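To: equipment-planning list
Subject: Re: Arm budget for next year, what do we still need to decide?

I said I would send round the simulation views before we commit to anything, so they are below, followed by my answers to the points in the earlier message. Quoted text is marked in the usual way.
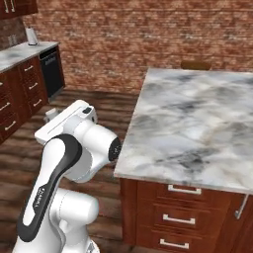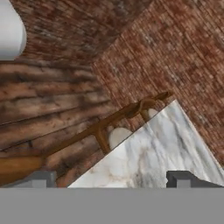

Kitchen layout in simulation: the arm beside the island, and the view over the gripper fingers.

> We have a provisional line for one arm and one gripper in next
> year's equipment budget. Before it goes to Ostside for approval
> I would like to know whether one of each is enough, whether we
> need the full kitchen mock-up in the Cuneo building, and whether
> the simulation licences can come out of the same line. Please
> also say what can wait until after November.

Taking these in order.

One arm or two. The model on the left in the first view carries the FRANKA lettering, and that is the arm all our existing control code was written against. I would like to stay with it. Changing make would save a little on the purchase and we would lose it again in rewriting. I think one arm is enough for the first year. Bendar asked for two so that a second group could work at the same time, but they have no bench for it and will not have one until the electrical work is finished. A second arm in a crate is money we could spend elsewhere.

The gripper. I would buy a spare set of fingers at the same time as the gripper. They are cheap compared with everything else on the list, and last time we waited 39 days for a replacement pair. A second complete gripper can wait.

Cameras. The provisional budget has one camera, and I think this is the real gap. One looks at the arm and worktop from outside, as in the first view, and one looks out past the fingers, as in the second. We use both kinds in simulation and there is no point in training on two and then buying one. Please add a wrist camera, its bracket and a proper cable. The bracket is always forgotten. The Ekström quote includes a bracket but only for their own camera, so check the part number before anyone signs.

The mock-up. We do not need a full kitchen. The simulated one has a marble island, wall cupboards, a dishwasher and a brick wall, and it costs us nothing to have them there. A real one needs a worktop at the right height, a stack of drawers with bar handles and one hinged door. I would leave out stone altogether - the floor loading in Cuneo was never confirmed and a laminate top will do for the tests we have planned. Somebody should measure the space between the fixed counter and where the island would go. In the first view the arm sits in the open part of the floor between the two, and I doubt we have as much room.

Mounting. This has no line at all in the draft. The arm needs a stand or a heavy table, and the stand has to be bolted down or weighted. Ekström will supply one but the delivery charge is high. The workshop at Ostside could make one if they get drawings by November. I can do the drawings.

Licences. Please keep these separate. They renew every year and the equipment line does not. We have 10 seats now and use five of them, so there is room to cut back before renewal. I would put that saving towards compute, as rendering both camera views takes a good deal longer than rendering one.

Contingency. The draft has none. I suggest we ask for the equipment total plus 10 per cent and show it as its own row. If we hide it in the arm price it will be taken out at review, as it was before.

What can wait: the second gripper, the second arm, the hinged door and any appliances. What cannot wait: the arm, the stand, the spare fingers and both cameras. By my figures that second group is 80 per cent of the total, so putting off the rest does not save as much as people hope.

One question back to the list. Does anyone know whether the safety inspection is charged to us or to the building? Bendar say the building paid for theirs, but that was under the old arrangement and I could not find it written down anywhere. If it is ours it needs a row too.

I will update the spreadsheet with the changes above unless anyone objects, and leave the old rows in grey so they can be compared.

Last updated: 10 September 2023
5 replies | 0 shares

Recent in this list
- Floor loading in Cuneo, any news?
- Ekström quote, revised
- Drawings for the arm stand
- Licence renewal and unused seats
- Re: Re: Bench space at Bendar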